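The Case for Keeping the Village Shop Counter

Iltberg Council will decide in August whether to renew the lease on the shop in Balaskas Street. The Skostness Residents' Association has asked its members to send in their views, and this essay is offered in that spirit. It argues that the lease should be renewed on its present terms and that the council should stop treating the shop as a business that happens to rent a public building.

The figures before the council are plain. The shop serves a parish of 1236 people. It pays a rent of 400 a month, and the council's property office believes the same rooms would bring in 200 more if let as an office. On paper the matter looks settled. A public body has a duty to get fair value from what it owns, and the writer does not dispute that duty.

Fair value, however, is a wider term than rent. When the shop in Ollier closed, the nearest place to buy milk, bread or a light bulb became the retail park on the main road. Residents who drive barely noticed. Residents who do not drive began to plan their week around the Thursday bus, and some of them now depend on neighbors for goods they used to choose for themselves. Those costs appear in no property report - they are carried by households, one errand at a time.

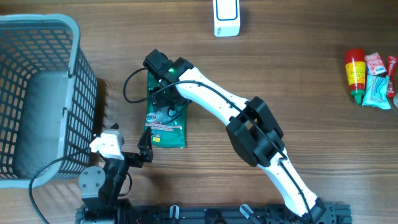 Why should public money support a shop when groceries can be ordered for delivery?

Delivery suits large orders placed in advance by people with a bank card and a reliable connection, and it does little for the resident who needs one or two things today.

Glykeria Xenos made a related point in her letter to the association. Delivery firms set a minimum order, she wrote, and a person living alone may take two weeks to use up that much food. The small basket is the normal basket for a large part of this parish. A counter that will sell a single onion or one pair of gloves meets a need that larger sellers have chosen to leave alone.

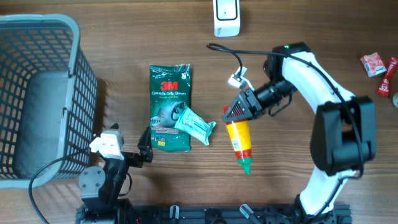
3M Comfort Grip Gloves in their green package, with a gray plastic basket.

There is a fair objection to all this. Leonidas Kouris has argued that a low rent is a hidden grant, and that hidden grants are rarely reviewed. He is right on both counts. The remedy is to state the support openly in the yearly accounts and to review it every 2 years, with the shop's opening hours and range of goods written into the lease. Evdokia Petridis, who holds the present lease, has said she would accept such terms.

The council should also ask what it would do with the extra income. No plan has been published. Until one is, members are being invited to give up a service they can see in return for a sum with no stated purpose. The association should urge them to renew.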